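4.2 Cushions, covers and the trouble with seams

We come now to the part of the study that gave us the most pleasure and, if we are fair, the most work. The previous section dealt with hard furniture, with tables and shelves and the things that live on them, and readers who have followed us this far will remember that people were quick and fairly sure of themselves when they described how they kept such things in order. Soft furniture was another matter. When we asked the households in the Zemus group how they looked after a sofa or a padded chair, the answers grew longer, wandered off into family history, and came back (often several minutes later) to the same small place: the seam.

The diaries bear this out. We collected 600 entries over the whole of the project, and 100 of them mention upholstery in one way or another. Crumbs come up, of course, and so do pets, and the slow flattening of a favourite seat. But the writers kept returning to the edges, where one piece of cloth is joined to another and the padding pushes up on either side. One woman in the Cuypers group wrote that she could do the flat part of a cushion "while thinking about dinner", but had to sit down properly for the edges. Another told us she ran a thumbnail along the piping every evening, and had done so for years without ever thinking of it as cleaning!

It seems to us that this is a kind of knowledge that hardly ever gets written down. The Foson handbook of home care, which 14 of our households kept on a shelf somewhere, gives two pages to washing removable covers and a single line to everything else. People had worked out the rest for themselves, by touch as much as by sight, and they had strong views on it. A ribbed cloth should be brushed along its lines and never across them. A corner should be eased open with two fingers before anything is done to it. A blanket left bunched on a seat ought to come off first and be shaken out of doors, though several people admitted, rather cheerfully, that they simply worked round it.

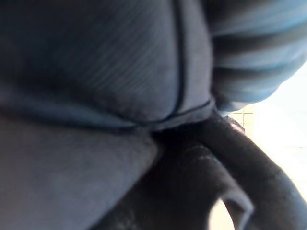 M. Sasa

Figure 7. Ribbed blue-grey fabric with dark piping, where an upright seam meets a puckered horizontal one; striped blue cloth at upper right.

The meeting of seams in Figure 7 is the sort of spot our diarists had in mind. The cloth gathers and creases along the horizontal line, and the padded panel swells a little above it, so that a hand passing over the surface has to slow down and change direction. We heard such places called "the pocket", "the gully" and, in one house, "the bank", after the coins that used to collect there. We have kept these names in our coding, as they say more about how a cushion is lived with than any term we could have supplied.

Section 4.3 takes up the question of loose throws and blankets, which were folded, in the homes we visited in May, far less often than their owners had told us.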